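Cable Task Gallery – Garrido Robotics Club

The Garrido student robotics club is working on one job this term: teaching an arm to plug a network cable into a router. People do it first, over and over, and the recordings become the training set. We have 211 usable recordings so far and want up to 3,000 by December. Ramesh Sisodia runs the sessions and Maite Segura keeps the log.

Gloves

In the glove version, the operator works with both hands and the trackers ride on the backs of the gloves. One hand steadies the router while the other deals with the cable. Yeison Huanca wrote the start and stop routine for these runs.

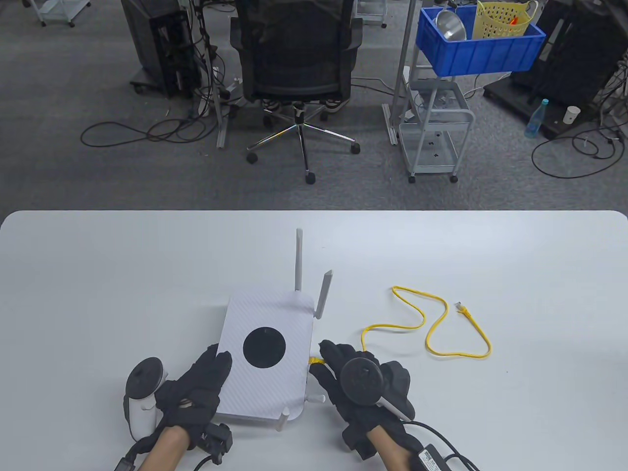
Hand-held gripper

The second version drops the gloves. The operator holds a gripper tool with its own camera, so the footage is close to what the arm will get later. Every run starts with the connector free on the table and the cable in a different position. Nneka Ibrahim sets the starting positions from a list and marks each one in the log.

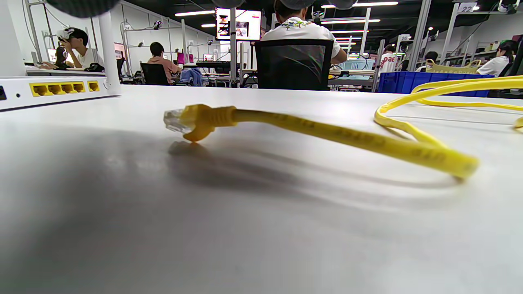

We keep the router in the same area of the table for a full set, then move it and start over. A set takes most of an afternoon. Adoración Llorente checks the files the same evening and throws out any with dropped frames.

Close work

The cable is the hard part. It is stiff enough to spring back and soft enough to bend where you don't want it to, and loops of it end up between the camera and the table. Runs like that stay in the set – the arm will have to deal with the same thing.
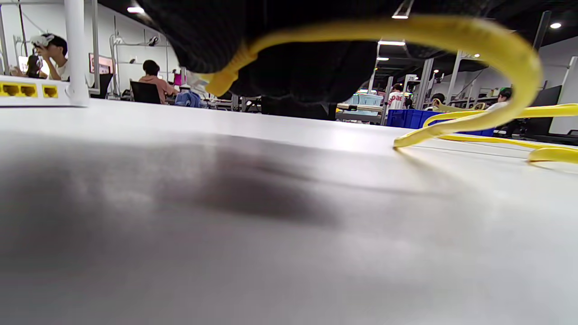 The first model trained on the gripper data is called Fokitz. It can find the connector in most starting positions but still misses the port more often than it hits it. Next month we will try it with a shorter cable and a slower approach. New members can come to any session after 3 p.m. and should ask Maite for a log account first.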